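**Wanted: someone to sort, check and pack second-hand computer parts (part-time, Lollow)**

We have tried to fill this job twice. The first advert said "exciting opportunity in a fast-growing sector" and brought in a lot of people who were disappointed by the end of their first morning. I have been asked to write the second, and I would sooner put a few people off now than in November.

Drillton buys old office computers, takes them apart and sells the parts that are worth selling. You would work at the small-parts bench in our Lollow unit, mostly with processors and memory. The hours are 20 a week over mornings, to be agreed, and there is no home working, whatever you may have read on one of the job sites. The contract is for 9 months. People will tell you these contracts always get extended. Two of ours have been and one wasn't, so please don't take out a loan on the strength of it.

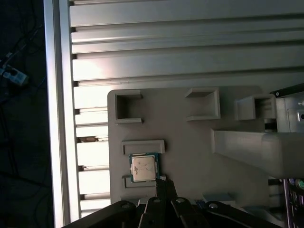

Most of the bench work is putting small square things in the right place, the right way up, and then doing it again. I know how that sounds. Applicants tend to say they have "great attention to detail", and I no longer believe anyone who says so, myself included. What we need is a person who will look at a processor sitting between its two brackets with the metal face up, and still look properly at the next one. The edges of the board under the metal are easy to chip and the contacts are easy to mark with a thumb. A part with a marked contact may be perfectly good, but our customers send it back all the same and we pay the postage.

You would also:

- read part codes and enter them in the stock list (the print is tiny, and a magnifier is provided)
- wipe off old thermal paste
- put parts in anti-static trays and pack orders for the courier
- keep your own bench clear, including at the end of the morning when you want to go home

No qualifications are needed. We have had applicants with computing degrees and applicants who had never opened a case, and I can't say the first lot were better at it. Steady hands help. So does being willing to say "I'm not sure about this one" and put it to one side. If you build your own machines at the weekend, fine, but there is no staff discount on graphics cards and asking at interview won't create one.

Training is with Yevdokiia Hordiienko and takes 2 weeks, paid at the full rate. She is patient up to a point. After that you report to Angus Skinner, who looks after stock and dispatch.

The stock list runs on a program called Priruvby. It was sold to us as something that "learns how you work". I have seen no sign of this. It does save your entries, provided you press the button.

**Trial morning.** We don't set puzzles or personality tests, as I have never seen one pick a good packer. Shortlisted people come in for one paid morning and do the job with us. If you hate it, say so, and you still get the money.

**To apply**, send one page to Suha Shboul at the Lollow office. Tell us what you have done with your hands, paid or unpaid, and which mornings you can't do. Please leave out the word "passionate".

Mitsuko Nakajima
Small Parts, Drillton
28 September 2021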